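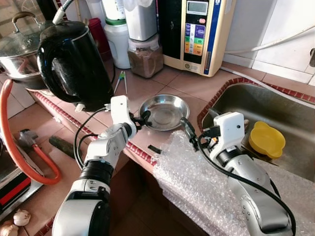
Flisero Metal Forming has added a second spinning and trimming line at its plant in Umwood and is now taking orders for short and medium runs of formed stainless steel, aluminum and copper parts. The new line began production work this month after a period of test runs on customer material. It handles blanking, spinning, trimming and edge rolling in one area of the shop, and the parts no longer have to cross the building between steps. Shallow round dishes with a wide rolled rim, like the stainless one on the tiled counter, are typical of what it will run, along with covers, reflectors, funnels, end caps and housings.

April
By Zaid Rizk, Flisero Metal Forming

The company has 74 employees and works out of a single building at 2068 Pirihi Road. Until now all spun parts went through one line, which was set up for larger diameters and had to be changed over whenever a small part came in. Changeovers took up most of a shift. Small orders were often held until several could be run together, and customers with a low quantity sometimes waited longer than customers with a high one.

With the second line in place, small diameters have their own machines and their own tooling racks. Standard lead time for repeat orders on small parts is now four weeks from receipt of material. First-time parts will still take longer, as a mandrel has to be cut and a sample approved before the run is released.

"We were turning down work that we knew how to do," said Zaid Rizk, operations manager. "The people were here and the tooling was here. What we did not have was machine time. Customers who were told no last year should send us the drawing again."

Edge work is a large part of the investment. Many formed parts leave the spinning lathe with a raw edge that has to be trimmed and then curled, flanged or rolled over. Flisero used to send some of that work to an outside shop. It is now done in-house on a dedicated beading and curling machine, with the operator checking rim height and roundness at the station. Parts that call for a closed roll, an open roll or a flat flange can be quoted from the same drawing, and the quote will list each option on its own line.

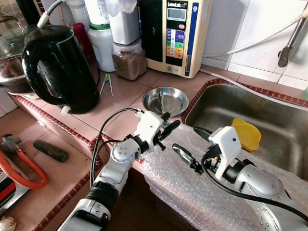

Five operators have been assigned to the line. Two moved over from the existing spinning department and the rest were hired locally and trained on the floor. The shop runs a day shift and a partial evening shift, and the new equipment is staffed on both.

Inspection follows the same procedure used on the older line. The first piece of each run is measured against the print and signed off before the run continues. Wall thickness is checked at the points shown on the drawing, or at the radius and the rim if the drawing does not say. Material certificates are kept with the job record and can be sent with the shipment on request.

Finishing is limited to deburring, washing and a brushed surface. Polishing and plating are still handled by outside suppliers, and Flisero will manage that step for customers who want finished parts delivered. The company does not plan to bring plating into the Umwood building.

Customers with tooling stored at Flisero do not need to do anything. All small-diameter mandrels have been moved to the new racks and logged under their existing numbers. Anyone who is unsure whether an older tool is still usable can ask for it to be inspected before placing an order.

Drawings can be submitted in any common format. Please include material, gauge, quantity and any finish requirement. Requests received before noon on Monday are normally quoted the same week.

About Flisero Metal Forming
Flisero Metal Forming makes spun and formed metal parts for food equipment, lighting, ventilation and laboratory customers. The company also supplies replacement parts for the Lomodside line of commercial mixers.

Comments

R. Delgado
Do you still take customer-supplied blanks or does everything have to be cut there now?

Flisero Office
Yes, we take supplied blanks. Please tell us the alloy and temper when you send the drawing.

tinbender
Good to see the rolling come back in-house. We had a batch last year with the curl split in a few places. Will send the print over.

Marcy
What is the smallest diameter on the new machines? I don't see it listed.

Umwood reader
Are you hiring for evenings?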